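Drulton Shed > Galleries > The Locker Wall Gets a Wash

The Locker Wall Gets a Wash
Words and pictures: Abla Srour
June

The locker wall at Drulton has been white for as long as I've been a member, in the sense that a tea towel is white. You know which colour it started out as and you're too polite to press the matter. Every winter somebody writes "LOCKERS??" on the whiteboard, somebody else adds a third question mark, and then it's spring and we all go outside.

This year I wrote it myself, forgot I'd written it, came in the following week and said loudly that whoever wrote it should do something about it. So I did the lockers.

For those who haven't been down the far end of the shed, it's where you put your bag, your lunch, your good shoes and the project you've told your family you've finished. The lockers came with us from the old place in Azar Street, where they lived in a corridor and had a much easier life. Here they stand under the corrugated roof, which is handsome and collects dust on a scale I hadn't appreciated until I stood under it with my mouth open. The roof was not on the list. I put it on the list. Then I looked at the ladder and took it off again.

What we started with

A bucket, a squirt of dish liquid, a stiff brush for the vent slots and a stack of microfibre cloths from the Bridska hardware sale, where I paid $40 for more cloths than any household should admit to. They come in several colours, and there is meant to be a system. Red is for metal and paintwork, blue is for glass, yellow is for the kitchen, and green is for whatever Hirik the cat has done. The system lasted until morning tea.

I'd like to speak up for the red ones. A new microfibre cloth grabs at everything, including dry hands, which is a sensation I'd put just below chalk on a blackboard. After a couple of washes it calms down and gets on with the job. Don't use fabric softener on them. I did, once, and ended up with a lovely soft cloth that pushed water around the door like a kid with a plate of peas.

On doors

The doors are the easy part and they make you feel tremendous. You wipe one, stand back, and there's a bright rectangle in the middle of all that beige, and now you've got no choice but to do the rest. I suspect this is how people end up repainting entire houses.

Top to bottom is the official advice. I went bottom to top, because the bottom was where the kettle was, and then did the bottom again. The lower doors had a tide line of shoe scuffs at toddler height and another at the height of an adult carrying two bags and opening a door with one foot. Bicarb on a damp cloth shifted most of it. One black streak wouldn't budge and I've decided it's structural.

On vents

Whoever invented the ventilated locker was thinking of wet gym gear and not of the person who'd be cleaning the slots. A cloth won't go in. A cloth over a butter knife goes in and then stays in, and you're left holding a butter knife. The thing that works is an old toothbrush, dry first to loosen the fluff, then damp to chase it out. It all comes out on your side.

If you have a locker with vents in the door and you've been storing flour in it, please come and see me. You know who you are, and so does my jumper.

On keys

The little locks got a dry wipe and nothing else. I've read that you're supposed to use graphite, and I've read that you're supposed to use anything but graphite, and both writers were very sure of themselves. Mine turns perfectly well if you lift the door a touch and think kind thoughts.

There's an ice cream tub of spare keys in the office. I tried them all in the locker that's been shut since Azar Street. None of them fit. It rattles when you knock on it and I've made my peace with that. If you think it might be yours, bring your key and we'll have an opening, possibly with cake.

On notices

Sticky tape has a natural life. It starts clear, goes the colour of weak tea, and finally becomes part of the building. I peeled off what would peel and left anything that still looked as if it might be telling us something. If you're putting up a new sign, could it please go on the corkboard, which we bought specially and which currently holds a single drawing pin and a flyer for a trivia night that I'm fairly sure we lost.

On what was inside

I didn't open anybody's locker except my own, which contained a thermos, three odd gloves (left, left, left) and a library book. I've returned the library book. The woman at the desk was very kind and then told a colleague about it while I was still standing there.

A few doors were already swinging open, and I shut them with my eyes averted, like a butler.

On laundering the evidence

All the cloths went home with me and into the machine at 30 degrees, reds by themselves. I mention this because I didn't keep the reds by themselves the first time, and my partner now owns some pink singlets that he's wearing with more dignity than I'd have managed. Hang them on the line, away from anything woolly. Give them a shake before folding, or don't fold them at all and stuff them in the bag under the sink, where I found them.

For next time

We could do with a second toothbrush. A kneeling pad would be welcome as well, or younger knees. Anyone who wants to take on the tops of the lockers can have my full support and the better bucket. I had a feel around up there on tiptoe and my fingers came back wearing little grey hats.

The cloths are now in the tub beside the sink, washed and more or less sorted. Take one, use it, rinse it, put it back. If you'd like to wipe down your own door now and then, I won't make a fuss, though I'll probably notice and I may bring you a biscuit.

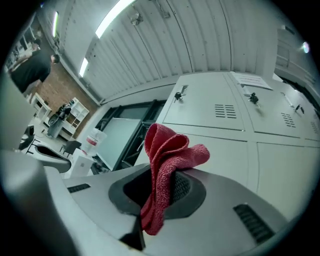
The biscuits are the ginger ones and they're in my locker, behind the thermos. It's the door that needs lifting a touch.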